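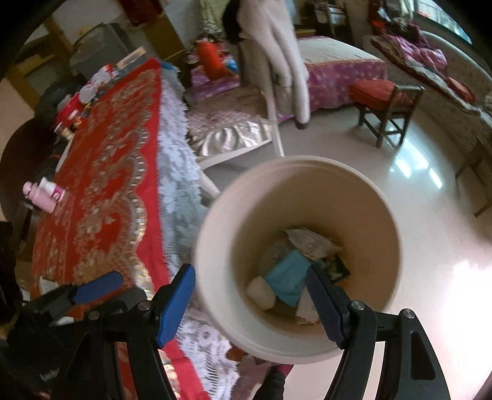

Table clearing

May 21, 2025
By Spyros Dimitriou

Table clearing is the household task of removing used items, packaging and leftovers from a table after a meal, a snack or a gathering. It is usually done before the cloth is shaken out or wiped, and it is treated separately from dishwashing, although the two often follow one another.

Method

In most homes the work starts with small waste. Paper napkins, tissues, candy and snack wrappers and scraps of paper are picked up by hand and dropped into a bin placed on the floor next to the table. A wide, open bin is easier to use for this than one with a lid, as items can be dropped in from the table edge. A 15 liter bin is enough for a family table. Loose wrappers are light and take up more room than their weight suggests, so they are often pressed down or folded.

Drink packaging is handled next. Cartons, small boxes and yogurt drink bottles may still hold liquid and are checked before they are moved. Those that are unopened or partly full go back to the refrigerator or cupboard. Empty cartons are rinsed and flattened where local collection accepts them. Cups are left until last and carried to the sink by the handle or the base.

Decorated tablecloths

Cloths with embroidery, metallic thread or a scalloped edge need more care than plain ones. Items are lifted straight up, not slid, because the corner of a carton can catch a raised stitch. 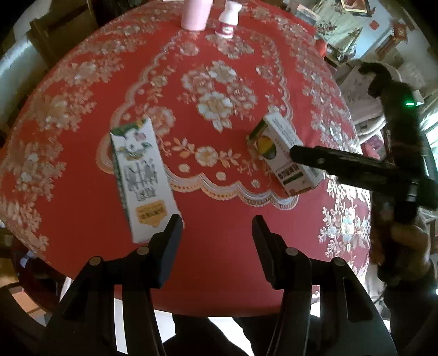 Red and orange cloths with large floral patterns are common on festive tables and may stay in place for several weeks. Crumbs are brushed toward the middle of the cloth and taken up with a dry brush. Spilled milk or juice is blotted at once with a damp tissue. Dark patterns hide small stains well, and some households check the cloth by running a hand over it.

On a round table the usual practice is to work in one direction from a fixed starting point, often a chair. Long tables are cleared from the far end toward the bin.

Regional habits

Miloslav Ševčík recorded table customs in 37 households in Ukov and the neighboring town of Prurness. He found that older residents cleared the table completely after each meal, while younger ones left cups and drinks out through the evening. In Prurness the bin was kept beside the table all day on feast days and emptied each September evening during the harvest visits.

Related articles
Tablecloth
Household waste sorting
Drink carton
Makris table brush
Arnik folding table

Last updated: May 21, 2025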